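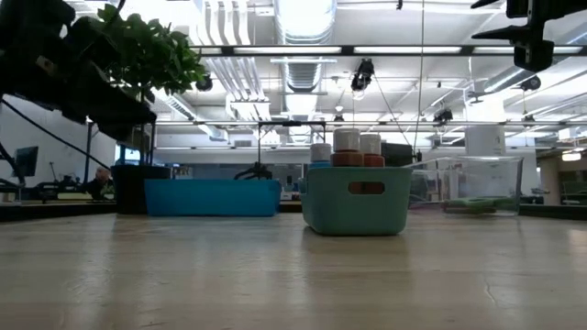

Vol. 15, No. 6

3.2 Work surface and containers

The build was carried out in a shared workshop, and the layout had to suit the other users of the room. All objects were therefore placed on a single wooden tabletop, with the arms mounted so that they reached it from outside the working area. Figure 5 gives the view from the fixed camera. A teal plastic basket holds the bottles, and a clear container stands to its right. The plan of the table follows Hedegaard and Kemeys, with one change -- the containers were left free to move and were not fixed down.

Figure 5. Work surface with basket, tray and clear container.

3.3 View from the wrist

A second camera was fitted close to the gripper.

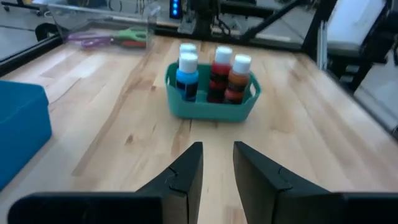 Its mount was made in the workshop to a pattern supplied by Bisgaard and was revised in August, when the first version was found to work loose. With both fingertips in view, the person guiding the arm can judge the gap between them before closing on a cap. Over the trial period 181 attempts were logged. Those in which the basket itself shifted were kept in the record and are treated separately in Section 5.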